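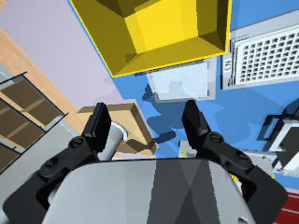
Work surface with bins and trays (render).

Home Files Readme Issues History
February, Joyce Obura

utovport-wellwater: readme

Private well tests from the Utovport side of the lake. 1168 rows, one per bottle. 294 wells. Started as Ritva Tikkanen's spreadsheet, now a plain csv plus a notes file.

What's in it
well_id, month, depth_m, ph, iron, manganese, nitrate, smell (free text, sorry), remarks.
Metals and nitrate in mg/l. Depth is what the owner told us, so treat as a guess. Empty cell = not tested. Zero = tested, below limit. Please don't mix these up, I did in v1.

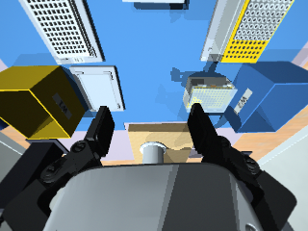
Rack, white plate and open bins on a blue surface (render).

How it was collected
Owners filled the bottles at the kitchen tap, left them at the Ruotsalainen shop before 10 am. Jarmo Vainio drove them over to the lab. Same day if the road was clear. Nitrate in the ones that waited overnight is flagged in remarks, mostly.

Known problems
- 213 rows have no depth
- Zuremo wells were renumbered halfway, old numbers in notes.txt
- 20 bottles came through a softener, iron is meaningless there
- "smell" is in two languages and one of them is badly spelt
- pH meter swapped in spring, no overlap run. Damián has the old readings somewhere, will add

Not for
Deciding if your own water is safe to drink. Get it tested. Also not for naming households, the map positions are shifted on purpose and I won't send the real ones.

Changes
v3 duplicate rows out, decimal commas fixed
v2 zero/empty mess sorted
v1 dont use

Corrections to Joyce or Orlando Zapata, put the well_id in the subject line. Cidora data is seperate, ask Orlando.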